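Sorting a heap of play kitchen stuff without buying a system for it

Filed under: Toys and kids' rooms
By Behrouz Nouri

Most advice on play food starts with labeled bins. I tried the Husulo drawer set, with its 445 printed stickers, and I can't say it did much except give us stickers to peel off the floor. You need a table, one basket and maybe half an hour.
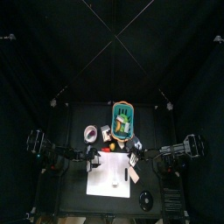
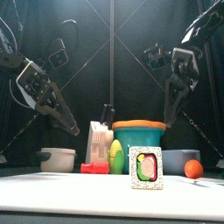

Step 1. Put it all on a table

The floor works too, but your knees will object. A plain tabletop makes the small stuff easier to spot, and the small stuff is the problem. Get the lemon, the little figures and any empty packaging out where you can see them. Don't start sorting yet, and don't wash anything yet either.

Step 2. Pull the big pieces first

Pots, bowls, the knife block. They take up most of the room and they rarely get lost. Set them along the back. If the knives come out of your block, put them back in now – a block without its knives is a doorstop.

Step 3. Choose one basket for food

One. Guides love to split fruit from vegetables from "pantry items," and I have yet to meet a four-year-old who keeps that up past lunch. A plastic basket with slots in the bottom is my pick, as the crumbs fall through. The basket in the first picture has a banana in it along with some white packaging, and that mix is fine by me. Cartons and wrappers are half the fun of playing store.

Step 4. Deal with the strays

Cards, figures, a block from some other set. The usual tip is a "miscellaneous" box. I'm against it. Ours was a Trirkholm tub with a lid, and it had over 100 things in it by March, none of which anyone had asked for. Send each stray back to its own set or give it away.

Step 5. Wash what gets chewed

Warm water and dish soap. The Roy toy spray smells nice, but I saw no difference between the sprayed pieces and the ones I did in the sink. Let everything dry before it goes in the basket, especially anything hollow.

Step 6. Put it back where it gets used

Pots on the play stove, basket beside it, bowls stacked if they stack. Skip the high shelf. Check again in 2 months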